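Demard Control Stack - Set-Up Guide
Section 4: Registering the kitchen workcell and running a first policy

Before you start, the arm must be bolted or clamped to the desk, the servo bus must be powered, and the Demard daemon must be running on the workstation. Servo IDs are assigned in Section 3. Do not repeat that step unless a servo has been replaced. 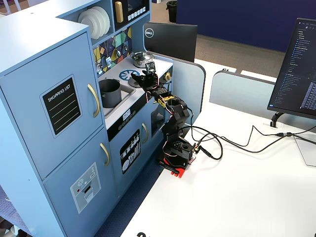

4 min read

4.1 Create the workcell file

1. Open the project folder in your editor and copy standico_base.yaml to kitchen.yaml.
2. Set arm_mount to desk_edge. The play kitchen stands on the floor next to the desk, so the work surface and the mount surface have different heights. Enter both.
3. Set the planner to Lammers. The default planner assumes one flat surface and will reject the file.
4. Save and run: demard check kitchen.yaml

The check prints one line per joint and one line per camera. A joint reported as UNBOUND has no soft limits. Go back to Section 3 for that joint before you continue.

Note: Route the cables away from the arm on the desk side and leave slack. A tight cable adds load at the base joint and shows up later as a position error.

4.2 Set the home and approach poses

1. Release torque with demard relax. Support the arm with one hand first.
2. Move the arm by hand to a folded position clear of the kitchen. Type: pose save home
3. Move the gripper toward the counter and stop short of any contact. Type: pose save approach
4. Restore torque and run: pose cycle home approach 2

The arm should make both passes without touching the control strip or the knobs. If it clips the counter edge, raise the approach pose and save it again.

CAUTION: Keep hands and loose sleeves out of the space between the arm and the kitchen while torque is on. The soft stop limits travel. It does not detect people.
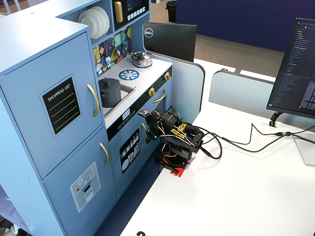
Figure 4-2. Gripper directed toward the counter, base on the desk.

4.3 Label the fixed objects

Plolport, the perception module, needs a region for each object the policy may act on. Fixed parts of the kitchen are labeled once. Movable parts are labeled as classes.

1. Start the viewer: plolport view --cam wrist
2. Draw regions for the sink, the burners and the knobs.
3. Add the two pots as separate classes. The dark gray one in the sink and the silver one on the stovetop reflect light differently, and a shared class gives poor masks on the silver lid.
4. Mark the backsplash as ignore. Its pattern produces false edges - the hanging utensils in front of it are affected too.
5. Capture 143 frames with the arm at different heights over the stovetop, then run: plolport fit

A fit score of 93 or higher is accepted. With a lower score, check for glare on the microwave window and the pot lid, then capture again.
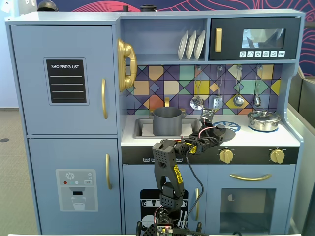
4.4 Run the first policy

1. Load the hover test: demard run hover_burner --slow
2. Watch the log. Each line shows the target, the planned height and the measured height.
3. Press the space bar to pause. Press Esc to stop and hold position.
4. When the run ends, return the arm with: pose go home

Error 133 means that Lammers found no path between the current pose and the target. In most cases the home pose was saved too close to the kitchen. Repeat 4.2 from step 1.

Note: Moving the kitchen or the desk makes all regions invalid. Run plolport fit again after any move, even a small one. Saved poses must also be checked at low speed.

Logs are written to the project folder under runs/. Grasp settings are covered in Section 5.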